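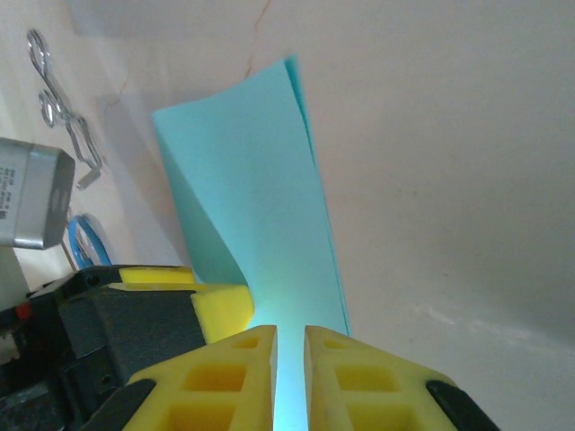 Photo: Mostyn Paper Room

Frequently asked questions: community workshops and room bookings

Mostyn offers a programme of paper and craft workshops for adults and young people, together with rooms for hire by local groups. The answers on this page apply to all sessions unless the individual listing states otherwise.

How do I book a place?
Places may be booked through the Kovia booking page or in person at the front desk. Telephone bookings are accepted only from people who are unable to use either of these. A confirmation is sent by email and should be brought to the first session, either printed or on a telephone.

What do workshops cost?
A single session costs £20. A full course costs £53 and is payable when the booking is made. The concession rate for a single session is £5, and applies to students, people receiving means-tested benefits and holders of a Lundent residents' card. Proof of entitlement must be shown on arrival.

Are materials included?
Paper, card, glue and basic cutting tools are supplied. Participants on the bookbinding course are asked to bring their own bone folder and an apron. Materials may not be taken home unless they form part of a finished piece of work.

May I bring my own paper?
Yes. Coated, waxed and glitter papers cannot be used with the shared guillotine. Please ask the tutor before cutting any paper brought from home.

May children attend?
Young people aged 11 and over may attend the Sunday sessions. Anyone under 16 must be accompanied by an adult, who does not need a ticket unless they wish to take part. All other sessions are for adults only.
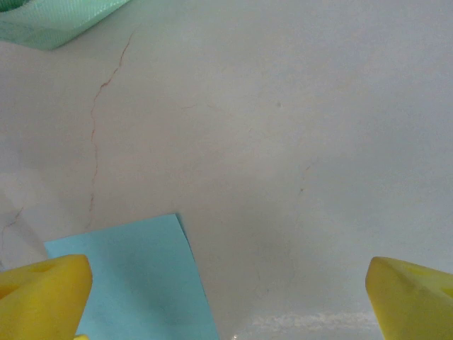
Prys Powell

What happens if I need to cancel?
Bookings cancelled at least 3 working days before the session are refunded in full to the card used for payment. Later cancellations are not refunded, but a place may be passed to another person if the front desk is told of the change of name beforehand. Where Mostyn cancels a session, participants may choose a refund or a transfer.

Is there a waiting list?
A waiting list opens when a session is full. Places that become free are offered by email in the order in which people joined the list, and each offer is held until noon on the following day.

Is the building accessible?
The workshop rooms are on the ground floor and have step-free access from the Gritatberg Street entrance. An accessible toilet is located next to the cloakroom. A hearing loop is fitted in the larger room. Requests for large-print handouts or an adjustable table should be made when booking.

Is parking available?
There is no public car park on the site. Two bays by the side entrance are kept for Blue Badge holders and cannot be reserved. Covered cycle stands are provided in the yard.

Can my group hire a room?
Rooms are available to local groups on weekday evenings until 9.30pm. Applications should be made on the room hire form, which is available from the front desk. Groups must hold their own public liability insurance and are responsible for leaving tables and chairs as they were found.

Does the programme run in December?
A shorter programme runs in December. Room hire is suspended during that month, and the front desk closes at 4pm.

How do I make a complaint or comment?
Comments may be left at the front desk or sent in writing to the Workshops Office. Written complaints receive a reply within ten working days.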